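Review: Harju soft finger set for handheld grippers

Posted September 1, 2018

I help out with a student robotics club, and this year the project is kitchen chores, so I've spent the whole summer with a pair of hand grippers and a lot of rice. Our old fingers were stiff plastic ones from Zakeo. They worked fine on blocks and terribly on anything round, so when the club had a little money left over I ordered 2 sets of the Harju soft ones and figured the students could fight over the colors later.

Putting them on took one evening. The screws are tiny and the booklet shows the left side only, so you have to flip it in your head for the right (we got it backward the first time, of course!). There are 14 screws in the bag and we still ran one short after somebody sneezed. Buy spares.

Once they're on, though – wow. They bend around things. A cup, a bottle, the handle of a spoon, you just squeeze and the finger sort of wraps itself to fit. The kids who had been death-gripping the old trigger learned to relax in a single session, and our demos look so much smoother for it. 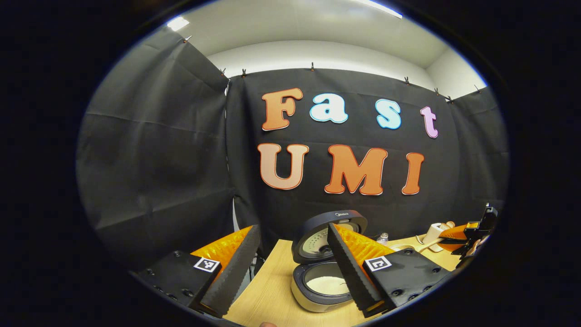
The pads are the part I keep going back and forth on. They grip really well, but stuff gets in between the teeth, and if you work with food at all you'll be out there with an old toothbrush after every session. Flour is the worst. One of our students tried the flat pads from Brulent instead and liked them for about everything except lids, where they slid right off.

Durability has been good. We log every practice run, and we passed 1,000 before I saw any wear, a little split near the base of one finger. Ultis sells a patch kit for 23 dollars, and I haven't decided if it's worth it or if I should just put that toward a new pair.

Would I buy them again? Yes, for a club like ours that handles a bit of everything. If you only ever stack blocks, stay with the stiff ones and save your money. I'm ordering another set in October, before the first competition, plus a whole bag of those screws.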